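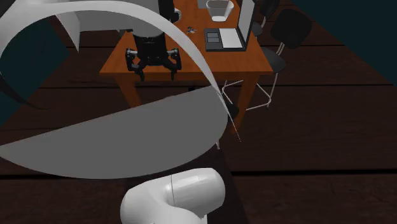
Our simulated kitchen table, with the gripper open over the wood and a laptop and a glass bowl for company.

4 minute read

Gomatport opens up its home-built table-clearing project

Hi, I'm Cempaka Lau, and I get to write this release because I lost a coin toss with Mathias Wieser (he says he would have kept it to two lines). We share a workshop, a kettle and a very long extension cord, and this November we're putting everything we have on our table-clearing arm out in the open. Drawings, code, virtual rooms, parts list, the lot – free for anybody who wants to build along.

The project is called Teltetti. The idea is a robot arm that can tidy a normal table in a normal home, with laptops and bowls and all the little metal bits people leave lying around. We do most of the work in simulation first. I can run a bad idea on my computer at eleven at night, watch the arm swing straight through a chair, and go to bed without having broken anything!

So the release starts with the virtual rooms. There are 124 table layouts in the first set, all built by hand by Ulla Ikonen, who is far more patient than I am. She puts things where people really put them. Glass is the part that gave us the most grief. A clear bowl on a wooden top is mostly just more wood as far as a camera is concerned, and our first detector ignored it completely. The version we're sharing does better, though I still wouldn't hand it my grandmother's dishes.

Small flat metal things are the other headache. The fingers have to come down almost flush with the tabletop, and if your table height is off by even a little you get a nasty crunch. We added a slow final approach for that, and it's switched on by default. Please leave it on for your first few runs.

"I wanted the rooms to feel a bit annoying," says Ulla. "Chairs too close, stuff near the edge. If it only works on a clean table, what is it for?"

The real-life half is happening on a bench at the Vincze shared workshop, where Mathias is putting together the gripper mount. It's on its third bracket. The first two flexed, and the second one also had the holes drilled on the wrong side, which was me. Parts for the mount and fingers came to $412 with the shipping, and the drawings show every screw we used. The arm itself is separate, and you can bring your own if the flange matches (there's a drilling template in the folder if it doesn't).

We've logged 1,574 simulated grasps so far and those logs are in the download too, including the embarrassing ones. Ivars Strazds wrote the little viewer that plays them back – press the space bar to pause, and use the arrow keys to step. It's slow on older laptops and he's working on it.

What we'd love from you is more tables. If you model your own kitchen or your own messy desk, send it over and we'll add it to the next set with your name on it. Build questions are welcome as well, and Mathias answers those most evenings after seven. If you're writing about home robotics and want to come by the bench, drop me a note and I'll find you a chair.

Last updated: November

Press contact: Cempaka Lau, Gomatport | © Gomatport | Back to top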